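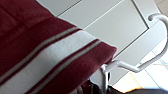 Roswitha 你好，

这份是柜子和布草那一块的进度，拖了几天，先道歉。本来想等 Mumilberg 那批五金到齐再写，看样子等不来，先写到哪算哪。格式没按你们 Trudico 的表来，表里那几栏（"产出""成效""风险等级"）我填到第二栏就卡住了，先用文字交代，表随后补，Fathima 说她可以帮我誊过去。

先说总的。六间房，柜子全部立起来了，四间的里面配好了，两间还差东西。毛巾换完了。洗衣那边还在磨。钱没超，但有一笔要跟你商量，放在后面说，别漏看。

再交代一下背景，你们那边好像换了人看报告，Dilani Bandara 提醒我别默认人人都知道。Beltuscombe 这栋房子是 1882 年的老房子，楼上六间给长期住院病人的家属短住，短的住一两晚，长的住几个月。去年冬天的走访里，家属讲得最多的意见是东西没地方放，暖气倒在后头。箱子摊在地上，湿毛巾搭在椅背上，外套堆在床尾，病人的换洗衣服跟自己的混在一起。你们批的这笔钱就是冲着这个来的：每间一个能关门的柜子，够用的挂钩，一套能分得清是谁的毛巾，再加公共洗衣间的整理。申请书里写得很漂亮，实际就这四样。

一、毛巾

先讲毛巾，这是唯一真正做完的。

旧的那批白毛巾全部退下来了。白的问题你们也知道，六间房一起洗，出来谁也不认得谁，最后大家都自己带，浴室里挂得到处都是。现在按房间分颜色，深红带白条纹的给楼梯口那间（我们内部一直叫它 Sultana，门上老早就有这块牌子，懒得改了），别的房间各有各的颜色。条纹是 Farzana 坚持要的，她的意思是颜色洗久了会往一块儿靠，深红跟深棕在洗衣间那个灯底下本来就难分，有条纹就不会拿错。我当时嫌贵，现在承认她对。

总数 257 条，大中小都算上，这个数是 Farzana 和 Dilani Khan 两个人分两次点的，对得上。里面包括备用的，备用的收在二楼走廊的高柜里，钥匙在前台。每间常备的数量贴在柜门内侧，换洗的人照着补。

大浴巾厚，吸水好，家属喜欢，但干得慢。这是新问题，原先没料到。薄的旧毛巾晚上挂上去早上就干了，新的到中午还潮，尤其朝北那两间。解决办法试了两个：

一个是把挂的地方分散开，别都挤在浴室门后面。柜子外侧和侧板上都装了白色金属挂钩，钩子是弯的圆杆那种，头是圆的，不勾线。浴巾对折搭上去，背后留一点空，比团在一个钩上强得多。

另一个是在洗衣间里多留一段烘干时间，后面洗衣那段再讲。

还有一件小事，挂环。供应商那边说每条都缝了挂环，到货一看只有浴巾有，手巾没有。退回去重缝要等，Dilani Khan 找她姨妈家的缝纫机自己缝，现在缝了一大半，剩下的月底前弄完。线是她自己买的，我让她报，她不肯报，这个你们那边如果有什么办法可以走个小额补贴，告诉我一声。

掉色的情况：深色的头两次单独洗，水是红的，第三次以后就清了。白条纹目前没染。洗衣间墙上贴了提醒，用了三种语言，加了图。还是有人混着洗，染了一件自己的衬衫，来找我们，我们赔了个不是，那位先生人很好，说粉红的也能穿。

二、柜子

六个都到位，这句前面说过了，再说一遍是因为上次报告里写的是"预计"。

型号统一，都是白色双开门的高柜，背板和侧板也是白的。选白的理由是房间小，窗也小，深色柜子一放进去整间屋子就往下沉。试过一个胡桃色的样品，Fathima 进去站了一会儿就说换掉。白的脏了看得见，这个缺点我们认，擦就是了。

装的过程比想的费劲。老房子，地不平，墙也不直，靠墙那一面要垫，垫完了门又不齐，门不齐就得调合页。合页是深色金属的，露在外面，能调，但每扇门都得反复调。请来的师傅头一天只装好一个，第二天才摸到门路。朝北靠里那间的地板斜得最厉害，柜子底下垫的木片叠了好几层，从侧面看得出来，回头用踢脚板遮一下。所有柜子都往墙上固定了，这点安全检查的时候会看，我们自己先摇过一遍，不动。

门开的方向也改过。原来设计是单开门，一开就撞床，后来改成双开，两边各占一点，床头那边还能走人。代价是每扇门窄，门板背面能利用的地方就得好好用，所以门内侧也加了小钩。

柜子里头的配置，改了三稿。第一稿是一根横杆加三层隔板，标准做法，看着很合理，家属用了两个礼拜，全部反映不好用。长住的人带的东西跟旅馆客人不一样：有大衣，有病人的睡袍，有一大袋一次性用品，有保温桶，有吃的，还有一箱舍不得扔的瓶瓶罐罐。隔板放不下高的，横杆又把中间占了。第二稿拆掉隔板，只留横杆，地上空着，结果地上堆成山，最底下的东西再也见不着天日。第三稿就是现在的做法：上面留钩子和杆座，长的衣服从侧面挂下来，底下放一个独立的白色小架子，可以挪，可以拿出来当床边桌，不用的时候推回柜子里。架子顶上放要拿的，架子底下和旁边放不常拿的。
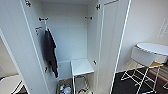
小架子这个主意是一位住了很久的家属出的，她把自己带来的小凳子塞在柜子底下，上头放饭盒，底下放鞋，我们看了觉得行，照着配。这种东西画图的人画不出来。她的名字按规矩不写，但我想在给你们的成果里提一句是使用者提出的，Trudico 那张表好像有一栏专门问这个，终于有东西可填了。

挂长衣服的位置往左靠，让右半边空出来放架子。黑外套一类的深色长衣服挂进去，下摆能垂到很低，如果底下再堆东西就会压住下摆，所以我们现在的建议是：长衣服下方放软的、矮的，袋子和高的东西放另一边。建议归建议，住进来的人怎么放是他们的事。我们不翻人家柜子，也不给人家整理，除非本人开口。这条写进了给帮忙人员的说明里，Dilani Bandara 加的，加得好，之前有过一次不愉快，好心帮忙把药给挪了地方，家属半夜找不着。

地面这一层还是最乱的。彩色包装的小东西、瓶子、袋子，都往下沉。讨论过要不要配收纳盒，意见不统一。Farzana 主张配，带盖，叠起来，贴标签。Fathima 反对，她觉得盒子一多，架子底下就塞满了，住三天的人根本不会去用，住三个月的人自己会带。我偏向先买两个试，长住的那两间一间一个，看看。还没下单。

挂钩的事单独说一下，这个是目前最大的拖延。

每个柜子按第三稿需要：里面上方一个双钩，另一侧一个短杆的托座，门内侧小钩，侧板中段一个小圆头的钮（挂包、挂围巾，也有人挂口罩），外面的白钩。白钩是本地买的，早装好了。深色的那几样是从 Mumilberg 订的，第一批到得很快，够四间用，第二批说好两周，现在已经过了，打电话过去说在路上，再打说还没出库，再打没人接。邮件抄了你一封，你可能看到了。缺的是两间的双钩和托座，小钩倒是有。没有托座，杆就架不上，那两间的柜子现在只能当空柜子用，我们临时拉了一根伸缩杆顶着，撑得住薄衣服，撑不住冬天的大衣，已经掉过一回。

如果到下月初还不来，我想换一家。本地五金店有差不多的，颜色浅一点，承重标得更高，价钱贵一些但不用等。换的话六间就不统一了，四间深的两间浅的。我个人觉得无所谓，Fathima 觉得可以接受，想听听你那边在不在意。申请书里有一句"统一配置"，不知道你们验收的时候抠不抠这个。

还有，门内侧露出来的橙色小片，问的人不少，已经有家属自己动手扯过。我们的口径是先别动，让师傅下次来调门的时候一起看。通知贴了，扯掉的那间我也记下了。

三、洗衣间

这块进度最慢，写起来也最烦。

地方就那么大，两台机子，一张折叠台，一面墙。计划里是把墙面用起来，做一排架子，每间房一格，洗好的毛巾叠好放进格子，各房自己来取。架子做了，格子也有了，用起来的问题是没人叠。洗完烘完就堆在台上，谁先来谁翻，翻完一堆变两堆。颜色分开以后好多了，起码翻得快，可离"叠好进格"还差得远。

现在排了班，早上 Farzana，傍晚 Dilani Khan，两个人都是兼着做的，本职一个在前台一个在厨房，我不想再给她们加。能不能从人员那一项里挪一点出来，请人每天来一小会儿，专门做这个？后面钱的部分一并说。

烘干：浴巾满一桶，程序要跑 90 分钟才干透，原来薄毛巾的短程序完全不够，取出来摸着是热的，叠起来过一会儿里头返潮，闷一晚就有味。一开始没搞明白，以为是洗衣粉的问题，换了两种，白换。后来 Dilani Khan 把一条叠好的又抖开，里面凉的，潮的，这才知道。现在规定浴巾一律走长程序，手巾走短程序，分开烘。电费会涨，涨多少等账单。

晚上十点以后不开机，隔壁那间睡得浅的家属提过。白天就更挤了。所以排队的办法也要定，目前是一块小白板，自己写房间和时间，有写的有不写的。写字的笔老是没了。绑了一根绳，绳还在，笔没了。

洗衣间的地漏修过一次，不在这个项目里，花的是房子自己的维修钱，提一下免得你们在单据里看到疑惑。

四、标签和说明

做了，但做得匆忙。每个柜子门内侧有一张塑封的小卡：这间的毛巾颜色、条数、洗衣时间、东西坏了找谁。字号第一版太小，老花的看不清，第二版放大了一倍，卡也大了一圈，贴在门上有点难看，算了，看得清要紧。

语言现在有三种，还缺两种。翻译请的是认识的人，免费，所以不好催。其中一版把"浴巾"翻成了"浴衣"，有位家属来前台要浴衣，闹了个笑话，已经改了。

图标是 Dilani Bandara 画的，毛巾画得像面包，钩子画得像问号，但大家都看懂了，没人投诉，就这么用。

退房的说明也放在同一张卡背面：柜子清空，毛巾放进门口的筐，小架子推回柜里。前两条基本做到，第三条常常忘，架子留在床边，打扫的人推回去就是，不算事。

五、家属怎么说

没做正式问卷，正式的放在项目结束时。平时听到的记在前台一个本子上，Fathima 每周抄一遍给我。挑几条原话大意：

"终于不用把大衣压在箱子上面了。"

"柜子关上门，屋里一下子安静了。"（这位讲的应该是看着安静，我很喜欢这句，Fathima 也喜欢。）

"钩子太高，我妈够不着。"这条要处理。老人和坐轮椅的，上面的双钩没法用，中段那个小钮倒是能用。打算在一楼那间，也就是准备给行动不便的人那间，在低处再加一排。材料就用白钩，有余的，不另花钱。

"毛巾很重。"也是同一位老人。可能要备一小批薄的。旧的白毛巾还没全部处理掉，挑好的留几条专门给需要的人，颜色就不讲究了。

"柜子门合不严，半夜自己开。"是靠里那间，地斜的那间。师傅来调过，好了几天又开。加了磁吸，现在关得住，但小孩拉不开。先观察。

"味道。"新柜子头一个礼拜有味，开窗散了，后面的没人再提。

也有一位说宁可要把椅子，不要柜子。椅子不在这个项目里，我记下来了，下次申请再讲。

还有一条算是好消息：前台说借熨斗的少了，找袋子的也少了，从前每天都有人来要塑料袋装东西。这个没法证明跟柜子有关系，我自己觉得有。你们要数据的话没有，只有前台的感觉。

六、钱

总帐附在后面的表里（表随后补，前面说过），这里只说要你点头的。

柜子这项有结余，当初报价里含隔板，第一稿的隔板退了一部分，供应商认了，退款已经到帐。小架子是从这个结余里出的，没有另外申请，事后才想起来应该先问你，抱歉。单据都在。如果这样不合规矩，告诉我怎么补手续。

毛巾超了一点，条纹的关系，超的那点用洗衣粉那一项压下来抵了。两种白换的洗衣粉，唉，也在里面。

五金这项冻着。Mumilberg 那边第二批的钱已经付了订金，换供应商的话订金要不要得回来不好说，合同是 Dilani Bandara 经手的，她在看条款。最坏的情况订金没了，这笔我希望可以用结余冲。这就是前面说要商量的那笔。数目不大，但我不想自己定。

人手：洗衣间每天一小会儿的那个人，希望能从"活动"那项里出。"活动"原来打算办两次家属收纳交流，办了一次，来的人很少，而且来的都不想讲收纳，想讲医院停车。第二次我建议不办了，钱转给洗衣间。需要你书面同意，邮件里回一句就够，Fathima 存档。

七、没做好的，老实讲

头一条，沟通。柜子安装那几天没提前通知住着的家属，早上八点电钻响了，隔壁房的人刚从夜里陪床回来。这个错是我的，安装时间是我定的，通知我以为前台发了，前台以为我发了。后来几间都改成下午装，提前一天塞纸条。

第二，第一稿做得太快。没问人就定了隔板，拆的时候又吵一次。如果一开始先摆一个样柜让人用两个礼拜，能省下不少事。下回记住。

第三，走廊高柜里的备用毛巾，一开始没分颜色，图省事整箱往里塞，用的时候要找深红的得把整箱搬出来。Farzana 花了一个下午重新理过，现在一层一色。高柜最上层太高，要垫脚，换成放最不常用的。

第四，照明。柜子里面暗不暗没考虑过，白天还行，晚上只开床头灯，柜子下半截看不清，架子底下更看不清。有人用手机照着找袜子。想过贴感应灯，电池的，便宜，但电池谁换，又是一件事。暂时没动，列在下一步里。

八、下一步

三月里要做的，按先后：

催五金，到期不来就换（等你意见）。
一楼低处加白钩，师傅已经约了，跟靠里那间的门一起弄。
手巾挂环缝完。
塑封卡补两种语言。
收纳盒试两个，长住房。
洗衣间的笔。真的，笔。可能改用磁贴，每房一个颜色，跟毛巾一样，往时间格里一吸就行，不用写字。这个 Dilani Khan 想的，成本几乎没有。
感应灯先买一个放 Sultana 试，那间窗最小。
你们要的那张表。

再往后，项目结束前要做的：正式问卷；全部毛巾再点一次，跟 257 对一对，看丢了多少（肯定丢，旅馆也丢，我们事先说好不追，家属带走一条就带走一条吧）；柜子固定再查一遍；写一页纸的使用经验，给别的接待家属的房子参考，有两家已经来问过尺寸。

你上次问能不能来看。能，随时，下午比较好，上午房里多半有人补觉。住着人的房间要先问过本人才能进，两间没配完的倒是随时可以看，就是伸缩杆那两间，别笑。如果想看用起来的样子，提前两天说，我问一下哪位愿意。

还有什么要补的写信给我或者直接打前台找 Fathima，她比我找得着。我这周后半段在外头跑供应商，回信会慢。

附：
毛巾点数单（Farzana Begum、Dilani Khan 两份）
柜子第三稿草图，手画，扫得有点歪
五金邮件往来
塑封卡中文版
费用表——随后

Fathima Amarasinghe 已看过一遍，改了几处数字。错字没来的及全改，包涵。

相关文件
Beltuscombe 收纳项目：申请书定稿
Beltuscombe 收纳项目：上一期进度（柜子选型与样品）
冬季家属走访记录摘要
洗衣间使用须知（第二版）
帮忙人员说明：进房与物品
Mumilberg 五金订单与交期
一楼房间无障碍改动清单
Trudico 进度表空白模板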